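Flurnlow Perception and Planning Software
Progress report to Westis, period ending 7 Sep 2021

Work in this period covered the segmentation module, the grasp planner and the logging tools. The hardware was left unchanged.

The overhead segmentation model was retrained on 1118 labeled tabletop views, 431 of them collected since June. Most of the new views contain kitchenware and toy food placed close together or overlapping. The previous model often merged a utensil with the pan under it and passed the planner a single object. The retrained model separates the two in most test layouts. Pale items on the white tabletop remain the weakest class, and their masks tend to lose the outer edge. 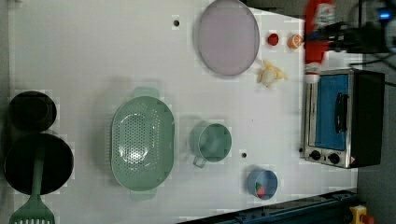

The grasp planner now reads handle direction from the mask and ranks candidate grasps accordingly. Planning calls that exceeded the time limit fell from 58 to 3 on the Molska test set. The remaining cases all involve perforated or slotted objects, where gaps in the depth data produce false edges. A hole-filling step has been written but is not yet merged.

Logging was moved to the Steiner format agreed at the last review. Each run now stores the planner version, the calibration file and the stop reason. Older logs have not been converted.

Next period: merge the hole-filling step, add collision checks against open appliance doors, and repeat the Molska test set with the arm at full speed. No change to the budget is requested.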